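Subject: Re: [tablecrafts] Artificial stems for the hall tables, what to buy and how to trim
From: Ryszard Zawadzka
To: tablecrafts list

On the evening of the October meeting, Vũ wrote:

> I have the order form from Vilthorpe in front of me and need to send it
> back soon. Do we want the single roses again or the mixed sprays? The
> sprays cost more but they fill a vase faster. Also, does anyone know if
> the leaves on the roses can come off? Last year's were too bushy for the
> narrow vases and I ended up cutting them, and then the stems looked bald.
> We have 67 narrow vases and I would like to use all of them.

Vũ, my vote is single red roses for the narrow vases and blue for the wide ones. I would skip the mixed sprays. The colors in the mixed ones never match from one carton to the next, and we spent most of an afternoon last year pulling out the orange.

On the leaves: with most artificial roses the leaf sprigs are separate pieces pushed onto a peg on the stem. Hold the stem close to the peg and pull the sprig straight off. If you pull it sideways the peg snaps and you have the bald spot you are talking about. Keep the sprigs in a box. They are handy for filling in at the rim of a wide vase where the stems show.

Leave the leaves right under the bloom alone. A rose with nothing under the head looks like a lollipop.

For the blue, I like hydrangea for the low bowls. The heads are big enough that one does the job of several smaller flowers. The stems on them tend to be thin, though, and a heavy head will lean over in a tall vase unless you tape two together or put some gravel in the bottom.
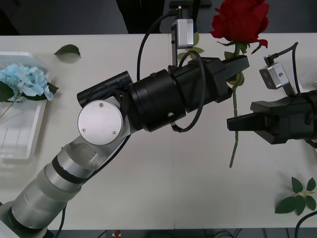
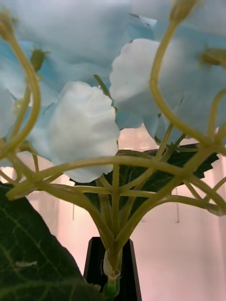
Filed under: Flowers and Greenery

The red rose is about the look I have in mind for the narrow vases, one bloom on a long green stem. The second picture is pale blue and white blossoms from underneath. People forget to check that side. On a high shelf or on the stage, the underside is what the front row gets. These have yellow-green stems that branch from one point and a few small buds mixed in, and I think they would hold up fine seen from down there. Stems that curve that much do take up room, so plan on one bunch to a vase and see how it fits before adding anything.

Now the order itself. Vilthorpe packs singles 50 to a carton. Two cartons of red covers the 67 vases and leaves 33 over for the head table and for the ones that go missing. Zikus sells a similar rose, but the wire in theirs is stiff and I could not get it through with ordinary cutters. If anyone has had better luck with Zikus please say so before Vũ sends the form.

Storage: last year's stems are in the Skedeck bins under the stairs. The lids are marked. Please don't lay anything on top of the blooms, the petals crease and the steamer only gets some of it out.

I can do the trimming at my place if someone drops off the vases. I need one of each size, that's all. I'll cut one stem to fit and use it as the measure for the others.

Ryszard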